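Jul 4, 2018
By the author of the Prekthorpe workshop notes

I bought the Movov wall panels in the spring, together with one sheet of the marble-look floor covering from Fadevwood, and now I have lived with both long enough to write something useful. English is not my first language, so please forgive if some sentences are a little stiff.

The Movov panels are printed, light, and come in many patterns. They are sold for shelves, cabinets, display boxes and small corners of a room. I paid 35 dollars for a set of the spotted one, and the floor covering was extra. There is also a Dierckx set with a plain gray surface, which I had before. It was good quality but after one winter I was tired to look at it.

Cutting is the first thing you will worry about. The instructions say that a normal knife is enough. This is true if the blade is new. I made my first cut with an old blade and the edge became rough, so I had to turn that piece and hide the bad side in a corner. After I changed the blade, every cut was clean. Use a metal ruler and cut two times lightly. One strong cut moves the panel and you lose your line. 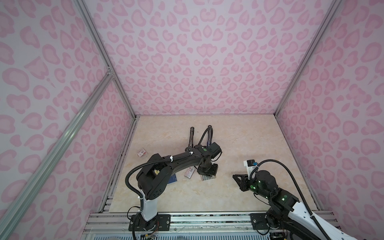

The pattern is the part where people will not agree. My sister says it is for a child's bedroom, and my neighbor asked me where to buy it. I like it more than I expected. Rounded pink spots on a pale lilac-white ground are cheerful, and when they cover three sides and the ceiling as well, the aluminum profiles look less like a factory. The spots do not follow any line, so I did not try to match them from one panel to the next. With stripes or squares I would spend a whole evening on this. If you are a person who is disturbed by busy patterns, order a sample before you order the set. On a small sample it looks quiet, but on a full wall it is much stronger.

The floor covering is the calm part, and I think it needs to be. It is cream with faint beige veins, and it does not fight with the pink. From very near you see it is not stone, of course. I clean it with a soft cloth and a little soap. Do not use the rough side of a sponge, I tried it on a leftover piece and it made dull marks. One complaint: the sheet came rolled, and the corners wanted to stand up for several days. I put heavy books on them and then it was fine.

About the smell, I have read some worried comments. My set had a light smell of new plastic when I opened the box. I left it by an open window and after two days I did not notice it anymore.

What I do not like is the packaging. The panels had only thin paper between them and one corner arrived bent. The shop answered my message quickly and sent another panel without cost, but I waited until July for it.

The adhesive strips in the box are weak for the ceiling. On the sides they hold well. For the top I bought stronger tape, and I would advise you to do the same from the beginning.

I give four stars from five. I would buy the floor again without thinking, and the panels too, maybe in a smaller spot.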